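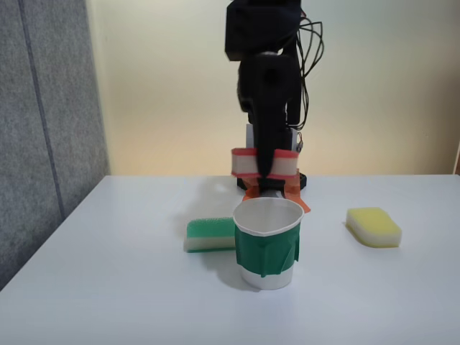

Fig. 1. Work table, paper cup with green tape band, sponges in three colours.

Wekance project, washing-up corner report
May 31, 2026

1. What we were trying to do

The shared kitchen at Cumlow has one sink and too many people using it. Sponges get mixed up. The one for mugs ends up on the frying pan, then back on the mugs. Our task: pick a colour system for the sponges, plus a cheap way to mark cups so people know which sponge goes with what. Budget very small. No new shelves, no drilling, house rule.

2. Sponges

Bought from Darnari, mixed pack. Green, yellow, red. We gave each one a job:
Green - cups and glasses
Yellow - plates and bowls
Red - pans, hob, anything greasy

The green has a scrubbing layer on top and pale foam under it. Fine for tea stains, we only use the foam side on glasses. The yellow ones have rounded corners, easier to get into the edge of a bowl. Red was meant to be the "keep away from my mug" colour and most people got that without being told.

Problem: from the side all of them are mostly white foam, so the colour doesnt show much if the sponge is lying wrong way up. Should of thought of that earlier. Next version would have a mark on the underside as well.

3. Marking the cups

Paper cups used as stand-ins so we didn't break anyones mugs. Band of green tape round the middle, same colour as the cup sponge. Idea is you match tape to sponge and don't have to read a label.

Tape notes:
- overlaps look messy, edges crease on a cup that gets narrower downwards
- one long strip is worse than several short ones
- leave some white at the bottom, otherwise it bunches up near the base
- on real mugs we'd put it on the base only, looks nicer

Tried Cele brand labels too. Peeled off in hot water, dropped the idea.

4. Trial in the kitchen

Ran for 9 days. Note on the wall, sponges in a dish by the tap, nothing else. Asked people afterwards. Most liked the colours, a few hadn't read the note but copied what others did. Main complaint was the red one going missing. Second complaint, the dish holds water and the bottom sponge goes slimy. A rack would fix it.

5. Left to do

- dish with holes, or a small rack
- marks on both sides of the sponge
- tape test on proper mugs, with a dishwasher run
- second trial in July when the summer lot move in

Word limit was 500 so the survey answers are in the appendix, separate file.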